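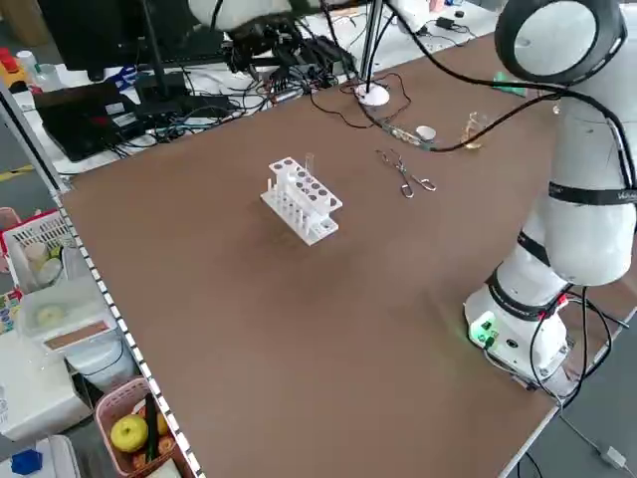
**Toledo, 2024-11-03.** A team at Juvent, the small automation workshop on the north side of town, has posted the first results from a method it calls Zerum, and anyone who has ever tried to get a robot arm to handle glassware will probably want to pour a cup of coffee and read the whole thing (it's long, but it's a friendly kind of long).

The idea is simple enough to tell over dinner. Most robot arms that learn from people are shown a whole job from start to finish, again and again, until the pattern sinks in. Zerum chops the job into short pieces first, such as reaching for a beaker, closing on it, carrying it over and letting it go, and the arm practices each piece from a lot of slightly wrong starting points. A beaker might be a little too far left, or a test tube rack might be turned a few degrees. The people guiding the arm are asked to be sloppy on purpose at the beginning of each piece and careful at the end, so that the system sees plenty of small recoveries and gets used to making them.

The team collected 210 guided runs on ordinary chemistry bench chores, with the kind of things you'd remember from a high school lab: beakers, a test tube rack, crucible tongs, an evaporating dish. Each run was recorded from beside the table and also from a small camera down at the gripper, and the write-up spends several happy pages on why that second view matters so much. 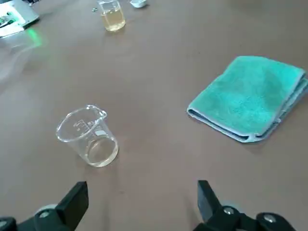
Clear glass is the old headache in this line of work. Depth sensors tend to look straight through it, and a beaker on a plain tabletop can come down to a few bright lines along the rim. The Juvent group dropped depth readings altogether and let the arm work from color pictures alone, leaning on the close view during the last stretch of every reach. They also found that a bit of tinted liquid helped the system decide where the glass was, so they made sure to vary the amount from run to run, and to include empty glassware too, so the arm wouldn't come to depend on it.

Now for the numbers, which are modest and all the nicer for it! In 300 test attempts the arm finished the full chore 80 percent of the time. An earlier version, trained on the same chores with whole-job demonstrations, came in 25 points lower. Most of the remaining failures were in setting things down, with the gripper letting go a touch too early, and the authors say plainly that they don't have a good fix for that yet.

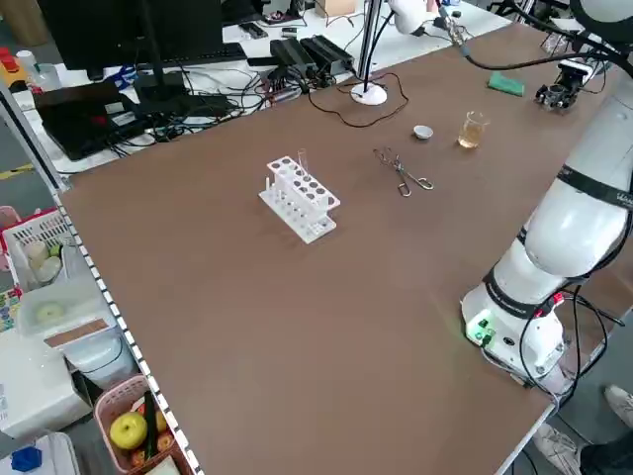 There's also a pleasing section on what happens when the surroundings change. The team moved things between sessions, swapped one cloth or sponge for another, and left the neighboring desk in whatever state it happened to be in. The success rate dipped a little when the lighting changed and hardly at all when the clutter did, a result that seems to have surprised the authors as much as anybody.

Ravero, which makes training kits for community college labs, has agreed to try the method on its own benches starting in January. Its instructors will be guiding the arms themselves, after a morning of practice, and the Juvent team is especially curious to see how the sloppy-start instruction goes over with people who have spent their careers teaching students to be neat around glass. The recordings and the training notes will be shared with the college labs first, and a longer report on the set-down problem is planned once those trials are finished.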